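La pince qui n'aimait pas les draps

Quand Melati Ginting m'a tendu la Taltalik en me disant « vas-y, attrape ce que tu veux », j'ai foncé sur le linge, évidemment ! Le tissu, c'est le cauchemar des pinces à deux doigts : ça glisse, ça se plisse, ça fuit.
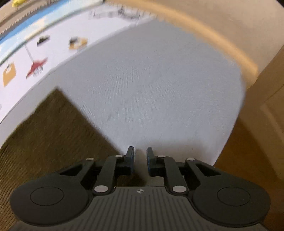 Doigts écartés au-dessus du tissu bleu pâle, patins bleu foncé face à face.

Face à elle, la Prurkorari : 300 grammes de moins et une gâchette bien plus souple (mon poignet lui dit merci). Au bout de 60 prises, je préférais pourtant la première, plus franche à la fermeture.
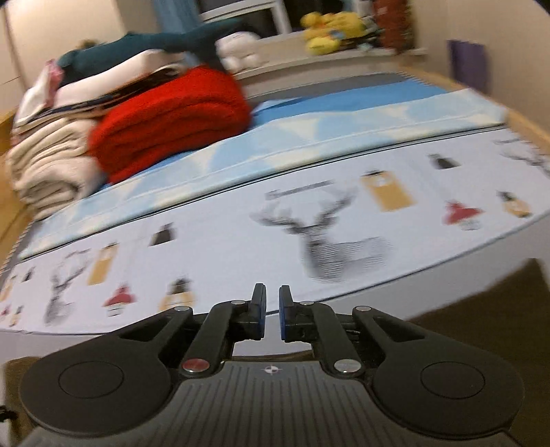
Reste la question des caméras, et là, Wanda Witkowska et moi ne sommes pas d'accord. Elle veut du très grand angle, moi je trouve que ça tord tout. Bon, j'avoue que pour suivre le tissu imprimé aux cerfs en travers du lit, avec la pile de couvertures en prime, c'est pratique. Mais dès qu'on bouge un peu vite, adieu les détails ! On refait l'essai en février, avec des serviettes éponge.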